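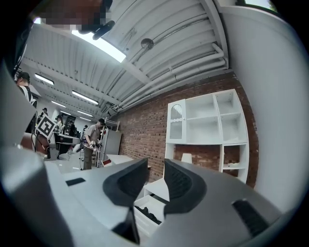

Chapter 5
Rooms That Hold Things: Shelves, Drawers and the Space Around Them

Think for a moment about the last time you moved into a room. It may have been a bedroom in a shared apartment, a rented workshop, or just the other half of an office that somebody had finally cleared out for you. You carried in your boxes, you set them down in the middle of the floor, and then (if you are anything like most of us) you stood there for a good long while wondering where on earth it was all supposed to go. That long while is the subject of this chapter.

In Chapter 4 we looked at floors and how people walk across them. Now we turn to the walls, the corners, and the furniture that stands against them, and we will spend a good deal of time on three humble pieces: the open cube shelf, the cabinet with a door, and the drawer. You have lived with all three since you were small, and you already know a great deal about them, even if you have never been asked to put it into words. By the end of the chapter you should be able to walk into an unfamiliar room and make a sensible plan for storing a household's worth of belongings in it, with a pencil, a tape measure and a free afternoon.

5.1 Open, closed and half-open

Storage furniture can be sorted in any number of ways, by what it is made of, by what it cost, by how hard it was to get up the stairs. The most useful way for our purposes is to ask how much of the contents a person can see without touching anything.

Open storage shows everything. A cube shelf is the friendliest kind there is, and it forgives almost any mistake except clutter. Whatever you put in a square compartment will be looked at every day, so it suits books, folded blankets, and the good mixing bowl, and it suits spare cables very badly indeed.

Closed storage shows nothing. A drawer is the obvious case, and anyone who has gone digging for a pair of scissors knows both its charm and its trouble. Things in a drawer lie flat and overlap, and the dark ones disappear at the bottom, particularly when the drawer sits low to the floor and you are looking down into it from standing height.

Half-open storage sits between the two. A cabinet door with a glass panel keeps the dust off and still lets you see what you own. Older kitchens are full of them, and they are a pleasure to live with, provided you don't mind washing glass.

5.2 The case of the Nendton studio

Throughout this chapter we will come back to one room, a converted storehouse in Nendton with brick walls, exposed pipes and a ceiling a good deal higher than anything you would find in an ordinary house. The tenants were a small firm of bookbinders called Dretudau, and they arrived with 644 separate items on their moving list, everything from bone folders to a cast-iron press. They had a furniture budget of $4,000 and spent less than half of it, for reasons we will come to in Section 5.6.

Their first plan was a natural one. With so much height overhead, they drew shelves all the way up. It looked wonderful on paper! Then one of the binders pointed out that she would need a ladder to fetch thread, which she does many times a day, and the drawing went back in the folder. The second plan kept everything in daily use between knee and shoulder, and put only the paper stock up high. We will study both plans side by side, and I hope you will find, as my own students usually do, that the first one still has a few ideas worth saving.

5.3 Before you begin

You will need a room to work on. It doesn't have to be your own, and it certainly doesn't have to be tidy. Please do the following before the first class meeting on this chapter.

Draw the room from above, to scale, with every door and window marked. Show which way each door swings.

Pull out every drawer as far as it will go and measure the floor space it takes up when open. Students nearly always skip this, and then find in Exercise 12 that a chair is standing in the way.

Note where the ceiling lights are. A shelf under a lamp and a shelf in the far corner are very different places to look for a black sock.

Finally, choose one compartment, cupboard or drawer and leave it empty on your plan. Mark it with a small cross. We will talk about what belongs in it when we reach Section 5.4, which begins on page 94.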